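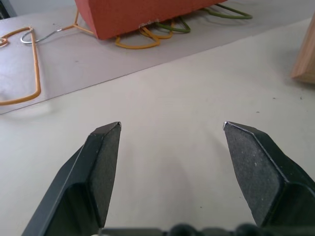
Wrist camera, fingers open, wires on the mat by the red box.

31 August 2021
Sturkedwood bench, Meron arm

Gripper fault again. Run 18 of the wire set stopped with the fingers open and the close command already sent. The controller logged error 1104 (grip position not reached) and then kept the arm live for another 800 ms before it dropped to hold. The first part is a nuisance. The second is a safety matter and I have written it up as one.

Sequence from the log:
close command sent
no change on finger encoder
1104 raised
wrist moved down 18 mm toward the table
hold

The wrist should not move at all once 1104 is up. It stopped short of the table, and my hands were outside the line, but I had been reaching in to straighten the orange loop a minute before.

Checked the finger cable at the wrist connector. It seats but can be rocked. With the arm powered down I flexed it and got the encoder to drop out four times in a row. Same thing we saw in July on the Vudthorpe unit, and that one was fixed with a new connector shell. I have no spare shell here. Order is in, number 2698.

The delayed hold is separate. Sultana queues the next wrist move before the grip check comes back, so a late 1104 lets that move start. Turned queuing off in the config and faked the fault with the cable unplugged: wrist stayed put on every try. Cycle is slower and we will live with it.

Fingertips look all right, no chips that I can find. Dust on both, wiped down after.

Until the shell is in:
— no runs on this arm, jog only, low speed
— queuing stays off, do not restore the old config
— E-stop pressed before anyone touches the wires or the box

Still to check: whether the Vudthorpe unit has queuing on. It has the same Sultana build, so I expect it does. Asked them to leave it off until they have looked.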